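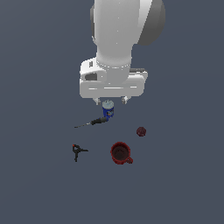 Residents' Forum: Monport Municipal Library
Topic: Proposed change to the interlibrary loan period
Started by gundgate_reader, January
14 replies · 3 shares

gundgate_reader
The library has posted a draft policy that would shorten the loan period for interlibrary items from six weeks to three. I have read the draft and would like to hear the views of other cardholders before the comment period closes. My own position is that three weeks is not sufficient for a long work of history. The volume I borrowed last fall ran to 600 pages, and I required nearly all of the time allowed.

Albers_Branch_Patron
I support the draft. The lending library sets the due date in most cases, and our six-week period has been causing overdue notices at the other end. Section 4 of the draft states that 314 items were returned past the lender's date in the last reporting year. Lenders are entitled to refuse further requests from us, and two of them have done so.

gundgate_reader
I do not dispute the figure. I would ask whether those items were late on account of the loan period or on account of the courier. The van from Gundgate runs twice a week. An item handed in on time at the Albers branch can sit for several days before it leaves the building.

tallis44
The previous post raises a fair point. I returned a score to Albers in good order and received a notice eight days later. The desk removed the charge when I asked, but the record still shows the item as late.

Albers_Branch_Patron
The courier schedule is covered by a separate agreement and is outside the scope of this draft. Comments on it should go to the circulation office. I would also note that the draft permits one renewal where the lender agrees, so a reader may still have six weeks in total.

quietcarrel
"Where the lender agrees" is the difficulty. I have requested four renewals through the Lukora catalog and received one. In the other three cases the reply arrived after the due date. If the library wishes to rely on renewals, it should commit to a response time in writing.

gundgate_reader
I would support such an amendment. Five working days seems reasonable.

millrace
May I ask whether the new period applies to microfilm? I use the reader at the main building and cannot take the reels home. My current request is for 60 reels of county land records, and the reading room is open only until 5 p.m.

Albers_Branch_Patron
Microfilm is listed in Appendix B and keeps its present terms. The limit on reels per request is unchanged.

millrace
Thank you. I had not seen the appendix.

tallis44
The system handles roughly 400 interlibrary requests a month. With that volume I do not see how staff could answer every renewal in five days. Ten would be more realistic.

quietcarrel
Ten working days out of a three-week loan leaves very little margin. I cannot agree to that figure, and I have said so in my written comment.

gundgate_reader
I have submitted a comment asking for five days, and for the date of return at the branch desk to be treated as the date of return. Cardholders who wish to add their names may do so at any branch. The form is kept at the desk and must be signed in person.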